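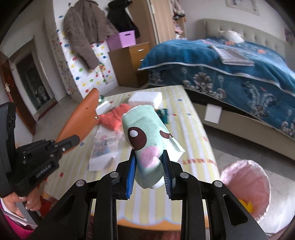

*Mint-green cloth with a cartoon face, rolled or folded into a tube.*

## Packing cloths for a weekend away

Lay the cloth face down and fold it in thirds the long way. Roll from the short end, snug but not strangled – it has done nothing to you. 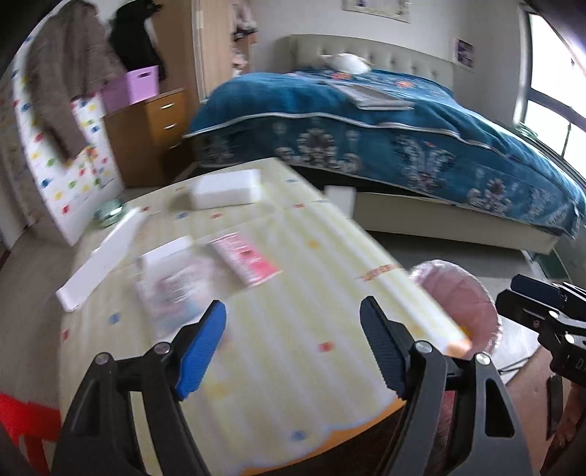 Tuck the last corner into the top of the roll. Stand the rolls on end in the bag, where 20 will fit if you skip the second pair of shoes. You will not skip the second pair of shoes.

Kerstin Brekke irons hers first. I have seen the results, and they crease by lunch like mine.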